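Clalik Tabletop Demonstrations

Data card and notes for users, last updated February 3, 2025

Summary

Clalik is a set of simulated pick and place episodes recorded by people driving a robot arm by remote control. It contains 614 episodes, all of them on fruit and tableware tasks. It was put together for training policies from demonstrations. The set is kept by Dwight Fortin, and bug reports should go to him through the tracker.

How the episodes were recorded

Operators used Hirkgate, our teleoperation client, with a handheld controller. The motion of the hand is mapped to the motion of the gripper, and the trigger opens and closes the fingers. Operators saw the wrist view and a fixed overhead view side by side. They were allowed 100 practice runs before anything was saved.

An episode starts when the operator presses record and ends when they press it again. Short pauses are kept. Long pauses at the start were trimmed by script, which in a few episodes also removed the first small movement of the arm.

What is in each episode

Wrist camera images and overhead images
Joint positions and gripper opening
Controller input, before and after smoothing
A one-line task instruction typed by the operator
A success flag, set by a second person on replay

Instructions were left as typed. Spelling varies, and the same bowl may be called a dish in one episode and a bowl in the next. Please don't clean these up in place. Put corrected text in a separate field.

Splits

Training and validation are split by operator. Episodes from 5 operators are held out for validation and do not appear in training. Failed attempts are in the training split only, with the success flag set to false.

Known problems

The overhead images lag behind the joint data in the December recordings. The offset is stored with each affected episode, and the Safavi loader applies it by default. If you read the files directly you will have to apply it yourself.

Bowls are built from a coarse mesh, and the rim can look faceted from close up. The wrist view often shows only part of the target object. A pear in a bowl may run past the bottom of the image, with just the tips of the fingers showing.
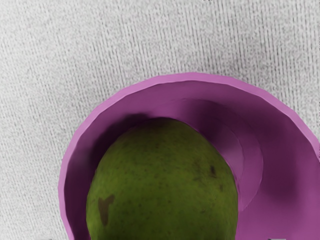 Can I train on the smoothed controller input alone?

Use the raw input together with the joint positions if you can. Smoothing hides the small corrections operators make just before a grasp, and policies trained without them tended to close the gripper early in our tests.

License and related sets

Clalik is released for research use under the terms in the license file. Garnidura, the larger set with 3,000 episodes, uses the same file layout but a different arm, so joint values can't be mixed between the two.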